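My power bill for June came to $111. I live alone in a two-bedroom rental in Ulldale and was gone for part of the month. I've spent my evenings since then finding out where it went. Thread.

First thing I did was read the bill itself, which I had never done past the amount due. Hirkance is the utility here. The second page has the usage, the supply charge, the delivery charge, a fixed customer charge, and a line of small riders with abbreviations.

The fixed charge is there whether you use anything or not. Add the riders that don't move with usage and a good slice of my bill was out of my hands before I turned on a lamp. Worth knowing before you go around unplugging things.

The rest is usage. Hirkance lets you download it by the hour if you make an account. The download is buried under "documents," not under "usage." It comes as a spreadsheet with a header row that repeats every page, so delete those before you sort it.

What you want to look at is the middle of the night. At 3 a.m. nobody is cooking or running the dryer. Whatever the house draws then is your floor, and you pay for it every hour of the year.

Mine was higher than I would have guessed. The nights I was away looked almost the same as the nights I was home. That bothered me more than the total did.

Before anyone asks: I have gas heat and a gas water heater, a window AC in the bedroom, an electric stove and an electric dryer. The landlord owns the fridge. I own everything else.

I bought a plug-in meter, a Plendetti, the basic one with no app. You plug it into the wall, plug the thing into it, and read the screen. The buttons are small and the manual is a folded sheet in tiny print, but it does the job.

Tip on using one: a single reading tells you very little about anything that cycles. A fridge can read next to nothing and then jump when the compressor comes on. Leave it for a full day and use the running total.

Another tip: don't put it on the dryer or the stove. It won't fit those outlets anyway. For the big stuff you use the hourly spreadsheet and a notepad. Write down when you ran it and look for the bump.

I went room by room. Kitchen first. The microwave clock, the coffee maker and the toaster added up to almost nothing. I had been unplugging the toaster for years. I still do, out of habit.

The fridge was a different story. It's old, the door gasket had a gap along the bottom, and the dial was turned all the way to cold. A strip of paper closed in the door slid right out along that bottom edge.

I cleaned the gasket with warm water and dish soap, warmed it with a hair dryer on low and pressed it back into shape. It holds the paper now. I moved the dial to the middle and checked the milk with a thermometer the next morning. Milk was fine.

I also pulled the fridge out and vacuumed the coils. If you have never done this, put down an old towel first. There was a magnet back there and a grocery list in handwriting that isn't mine.

Living room next. The TV on standby was small. The cable box was not. It drew nearly the same power off as on, because "off" on that box only turns off the picture. I had not watched cable in months and was paying rent on the box too.

I took the box back to the counter on Masson Street. They tried to sell me a different box. I said no a couple of times and got a receipt. Keep the receipt. People in the Ulldale neighbors group have been billed for boxes they returned.

Speakers, game console, router. The router stays on, I'm not going to fight with that. The console had an "instant on" setting that I switched to the energy-saving one. It takes longer to start. I make tea.

As for little lights: people treat them as the problem. The light itself uses next to nothing. It's what is behind the light that matters, and the only way to find out is to measure. Some things with a bright light draw very little, and some with no light at all draw plenty.
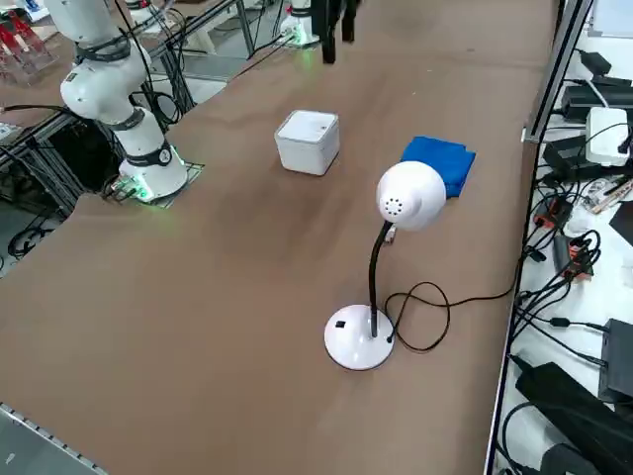
Green light at the base, black cables off to the left.

Phone chargers. With nothing connected, the newer ones didn't even register on my meter. I have one old heavy square one, from a cordless phone I no longer own, that is warm to the touch all day long. That one went in the recycling bag.

Warmth is a decent test if you don't want to buy a meter. Put your hand on a plug or a power brick that is supposed to be doing nothing. If it's warm, that's money. Don't go poking at anything that is hot or smells, just unplug it.

Bedroom. The window AC is the big one in summer and I'm not giving it up. I cleaned the filter, which was gray, and stuffed foam into the gap at the side of the window where I could see daylight. It shuts off more often now. I can hear it.

The closet had a surprise. There is a dehumidifier in there that I set up after a leak two winters back and forgot about. It was running. I had been emptying the bucket like it was a chore that came with the house.

I put a cheap humidity gauge in the closet and unplugged the dehumidifier. The reading stayed at 50 percent all week, rain included. It did not need to be on. That one machine was the biggest single thing I found -- bigger than the cable box and the console put together.

I felt pretty dumb about that. I am posting it anyway in case somebody else has one humming in a basement.

Power strips. I put the TV, console and speakers on one strip with a switch I can reach. The router is on its own outlet. Do not put the router on the strip. I did that the first night and woke up to no internet and a thermostat complaining on my phone.

A word on timers. I bought one mechanical timer for the porch light and it makes a ticking sound that comes through the wall. The porch light already had an LED bulb in it, so the timer saves me next to nothing. I took it off.

Bulbs: mine were mostly LED already. The exceptions were the oven hood, the hall closet and the vanity in the bathroom, which had a whole row of the old round ones. I changed those. The bathroom is also cooler now when I shower, which I did not expect to notice.

The dryer. I read through my notepad against the spreadsheet and every load is a plain tall bump. I checked the vent hose and the lint had packed in where it bends behind the machine. Cleaned it out. Loads finish in one cycle now. I used to run towels twice and blame the towels.

I hang shirts on a rack in the spare room. I tried hanging towels and hated it. Towels get the dryer.

Stove and oven, I changed nothing. I cook what I cook.

One thing I looked into and skipped: the Hirkance time-of-day rate. It's cheaper overnight and costs more from late afternoon into the evening. I work days, so the evening is when I'm home with the AC on. I ran my own hours through both rates in the spreadsheet and I would have paid more.

If you work nights or have a car to charge, it might go the other way for you. Run your own numbers. The rep on the phone told me most customers save, and could not tell me what "most" meant.

Also skipped: the free energy audit. I signed up, and the first opening was months out, and they need the property owner there. My landlord is a nice enough person who does not answer the phone.

I did text the landlord about the fridge, with a photo of the paper test. Got back a thumbs up. I don't know what the thumbs up means.

So where things stand. At my old pace I was on track to use a good bit more than 3000 kWh for the year, and with just the overnight floor lowered I should come in under it. I'll know in winter.

My 3 a.m. reading is now a little under half what it was. That part isn't a projection, it's in the spreadsheet. The fridge, the router, a clock radio and the doorbell transformer are most of what is left.

The latest bill is lower too, but I don't want to lean on that. It was a cooler month and the AC ran less. The overnight number is the one I trust, and even that has some AC in it on the hot nights.

Replies are asking about the meter. It's the plain Plendetti with the gray screen. The hardware store on Masson Street had it next to the extension cords. The library in Ulldale also lends one out now, same desk as the museum passes. I found that out after I bought mine.

Someone asked if it was worth the time. It took me a week of evenings, a lot of that with a podcast on. The closet and the cable box took ten minutes between them and were most of the savings. If you only do two things, look for a machine you forgot about and look at your cable box.

Someone else asked about well pumps and electric water heaters. I have neither, so I can't help. If you do, and you have pulled your hourly data, post it below. I'd like to see what your 3 a.m. looks like.

Adding one more since I got several messages: the download in the Hirkance account is under documents, then "interval data," then pick the month. It times out if you ask for the whole year at once. Do it a month at a time.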